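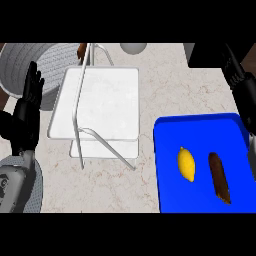

Ticket 946: Sim kitchen episodes passing review when they shouldn't
Opened by: me (sim tasks)
Assigned to: me, then Riku Ikeda, then me again
Component: Munix task pack, two-arm counter layout
Status: open, waiting on one rerun
Priority: medium

Hi all, putting this in a ticket so it stops living in my chat history. We have a batch of 100 counter episodes for Nesgate, and the auto-checker gave every one of them a green light. I sat down with coffee to spot check a few and ended up flagging 13. They aren't crashes or anything dramatic. They break the practice rules we all signed up to in spring, and the checker doesn't know those rules exist.

What I'm seeing

Most of the flagged ones are start pose problems. Our rule says both hands begin clear of everything on the counter, as seen from the head view. In the flagged episodes the left hand starts upright with the fingers pointing up, and from the head view it overlaps the edge of the big gray cylinder lying on its side. Overlap in the view isn't contact, I know! But the rule is written about the view on purpose, so a reviewer can check it without opening the physics log.

The other thing is the blue tray. It runs out of view on the right, and the lemon and the long brown item are both on it. The items themselves are fine, they're in full view with a strip of blue between them. But the rule says the whole rim of any tray in use has to be visible at the start, and it isn't.

What I tried

First I reran the checker with strict mode on. Same green lights. Strict mode only tightens the joint limits, so that was an hour I won't get back.

Then I opened the contact logs for the flagged ones. Zero contacts between the left hand and the cylinder at step one. Good news for the physics, no help for the rule.

Then I moved the head camera back a touch in the layout file. That brought in more of the tray, but it also changed how the dish rack looked against the counter, and Nesgate has asked us not to touch the camera between batches. Rolled it back. Please don't try this one again, me included.

Riku's notes (pasted from chat, he said fine)

"The checker reads rules from the pack, and the pack still has the old rules file. Version 3 has the view clearance rule and the tray rim rule. You're on 2. Also the object spawner lets the tray slide too far right, which is a separate bug, so please don't fix both in one commit."

So that's most of the mystery. I was running new rules in my head and old rules on the machine. Thank you Riku!

Update, 3rd November

Swapped in rules version 3 and reran the checker over the full batch. It now catches all 13 I flagged by eye, and nothing I'd call a false alarm. I also asked it to print which rule failed and on which arm, because "FAIL" with no reason makes people click override, and I include myself in that.

Riku wants the spawner bug tracked separately under Oshima since they own the object placement code. I've written it up over there and linked it back here.

Things I'd like us to agree on

Record the rules version in every episode header. If it's missing, the checker should refuse to run.

Keep the by-eye spot check even when everything is green. Sivine's team already does this and I'd like to copy their sheet, if they don't mind.

No overrides without a typed reason. A real one, please, "looks ok" doesn't count.

One question I still can't answer: does the rack count as an object in use when the task only involves the tray? The rule text says "in use" and leaves it there. I've been treating it as background, so the clearance rule still covers it but the full-view rule doesn't. If anyone reads it another way, say so below before I regenerate the flagged episodes.

Next step is on me: regenerate with the tray limit set by hand, rerun the checker, post the log. Leaving this open until then.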